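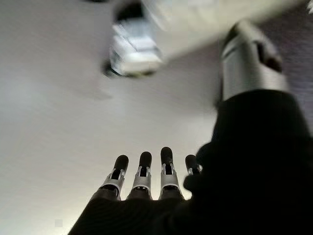 If the pump cycles that often, the tank has lost its air charge and the pressure switch is fine, one reader wrote under the last entry, and I should have checked that before ordering a Hulta switch.

I checked it this morning. Breaker off, drain valve open, gauge down to zero, then the tire gauge on the valve at the top of the tank. Precharge read 20 psi. It should sit 2 psi below the cut-in setting, and this one was well under. No water came out of the valve, so the bladder is probably intact. I pumped it up by hand, closed the drain, and put the breaker back on. The cycle is longer now. The Hulta switch stays in its box on the shelf.

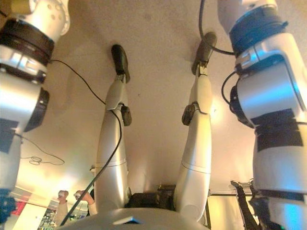

*brolero*

Afternoon. Went through the well log again. Drilled depth is 115 feet, steel casing to bedrock, and the rest open hole. The log gives no static level, only a yield figure in handwriting I can't read. The Medrano pump was set by the previous owners and I have no record of how deep. Drop pipe length is the number I want most. Pulling the pump to get it makes no sense while the pump works.

Flow at the outside spigot is unchanged from October. Pressure at the kitchen tap sags when the washer fills, and that was the case before the tank work too. It points to the line between the tank and the kitchen, or to the sediment filter.

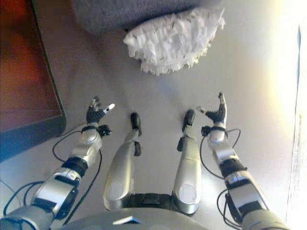
Opened the filter housing after supper. The Plernero cartridge has passed more than 100 hours of pump time and was brown on the outside, tan at the core. Most of the scale had collected in the bottom of the bowl. It had built up with a ruffled edge much like the lower border of that white heap on the floor, all small jagged folds, only far smaller and gritty. Vinegar took most of it off. The O-ring has a flat spot. I greased it and put it back, and it weeps a little at the threads.

To do: new O-ring, hardness test, ask the pump shop whether they keep old setting depths. Read the gauge again before bed.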